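Sestness open day: a lot of cardboard, a fair bit of sugar

The flyer for the Sestness open day promised "packaging you can touch", which is the sort of line that gets me out of bed on a Thursday mainly to see how thin it will turn out. Admission was free. Parking was not.

The venue was a hall behind the Brindeck building, with trestle tables down both walls and a urn of tea at the far end. According to the sign at the door there were 1318 items out for handling. I've no idea who typed that, and I wasn't going to check. Most of the first aisle was catalogues.

The first talk was from Luster, who wanted us to believe that a shinier wrapper makes people remember the flavour better. They'd asked 200 shoppers. When a bloke in the second row wanted to know where the shoppers were found, the answer was long and didn't include a place. I wrote "hmm" in my notebook and went for a biscuit.

The imported goods table was better, partly because it had been left alone. A plaid cloth, sweets spread out across it in pink and red and foil, and a big brown corrugated carton standing up behind them. Kylie Tautahi was looking after that side of the hall, and she was refreshingly free of slogans. I asked her what dishwashing products had to do with lollies. Not much, she said, it was all just packaging, and did I want to see how the printing sat on the board?

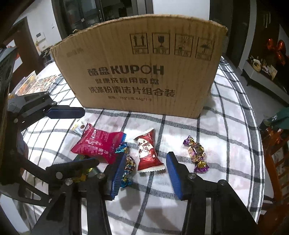
She's a believer in plain cartons. Dark ink on brown board, the brand in heavy letters, KUPOH in this case, and a row of handling symbols: arrows for which way up, a cracked glass for fragile, an umbrella for keep it dry. Her view is that the symbols do their job whatever language you read. My view is that I've watched couriers at work. We agreed to differ, though she did concede that an arrow has never stopped anyone chucking a box in a van.

On the sweets I came round a little. A pillow packet with crimped ends and a twist wrap are old ideas, and I can see why they've lasted. Whether "Love" and a few hearts on a red wrapper make the lolly inside any nicer is a question for Luster and their 200 shoppers.

Mosoti had the last stand, selling a storage system for sample cartons at $556 a bay. It was shelving. I gave it a shake and it wobbled.

The tea was good. Doors close at four, and the cheaper parking is on the street behind the hall.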